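Home | News | Calendar | Clubs | Contact

ROBOTICS CLUB - SORTING TASK UPDATE

17 Mar 2018

Quick one this time, everybody is busy. The Triltov team has switched to the parts sorting task for the July meet at Dindosgate. Small parts, two arms, fixed trays, one clock. Best full run so far is 32 pieces before a fault stopped us. Target is 400 over the whole day so yes, long way to go.

Money: we have raised 2,660 of the 3,415 we need for travel and entry. Bake sale did well, thank you. If your workplace matches donations please tell Wolfram Pfeiffer, he has the form.

Code: Plillow (our planner, named by the freshmen, don't ask) now handles both arms from one script. Still slow on the handoffs. Maksymiv branch is merged, please stop pushing to the old one!!
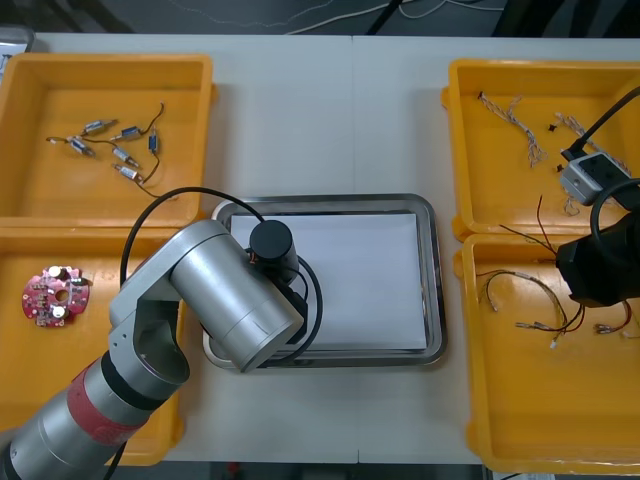

Wires are the hard part. Anything stiff the planner can deal with, but a lead bends wherever it wants and drags its neighbor along. The six little motors in the far left tray are linked up by their own leads, so a grab at one could easily pull on the rest. Same worry with the red, black and white tangle on the near right, under the second gripper. Ideas welcome - softer fingers, slower lift, whatever you got.

Still need: parents to drive in July, and a second set of yellow trays the same size. Shop stays open late untill the meet. Sign up on the sheet by the door, and bring your saftey glasses.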